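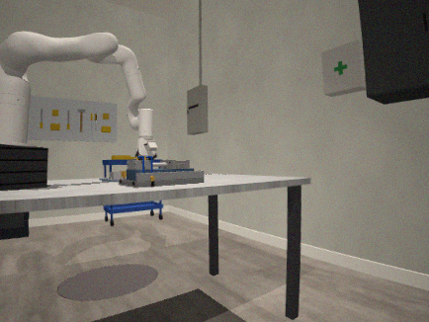 Cuaderno de laboratorio, vol. 2, p. 196

Buscar en el cuaderno... Ir

Enero, 16:40 | Tapio Laitinen

Categoría: Simulación / Planificación de movimiento

Sigo con la celda Sallska en simulación. Objetivo de la tarde: que el planificador deje de proponer aproximaciones laterales al útil de montaje. El bloque con contorno escalonado y el marco azul vertical dejan muy poco margen para la muñeca, y con la malla de colisión simplificada el hueco entre ambos se cerraba del todo. El RRT devolvía entonces rodeos por encima del codo, válidos pero inútiles.

Cambios:
- Malla del útil rehecha por descomposición convexa, 35 piezas. La anterior era una sola envolvente.
- Restricción de orientación en el tramo final: pinza hacia abajo, tolerancia solo en el giro sobre el eje vertical.
- Pared, panel de herramientas y carro azul pasan a objetos estáticos. El carro estaba como dinámico por un error mío al exportar desde Womeo.

Lote nocturno con semilla 641. El registro va a la carpeta Brallex, no a la mía. Pendiente comparar con la rama sin restricción, misma semilla. 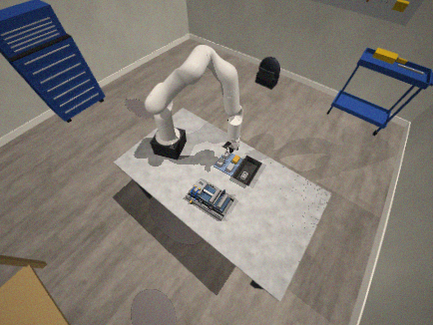
En la parte de recogida el problema es distinto. La bandeja azul pequeña y la cubeta negra están contiguas, y el muestreador de agarres genera candidatos en los que un dedo baja sobre el borde de la cubeta. De momento los filtro después de muestrear, comprobando el volumen barrido de los dedos. Es lento. Lo correcto sería recortar el espacio de muestreo antes de evaluar.

Otra duda: la percepción simulada segmenta las dos piezas blancas y grises como un único objeto cuando se mira desde arriba. Van una junto a otra y la profundidad apenas cambia. Probar con la normal de superficie como canal adicional. Grube tenía un filtro parecido en la rama antigua; buscarlo antes de escribir nada.

No tocar el límite de aceleración de la muñeca hasta tener el lote completo.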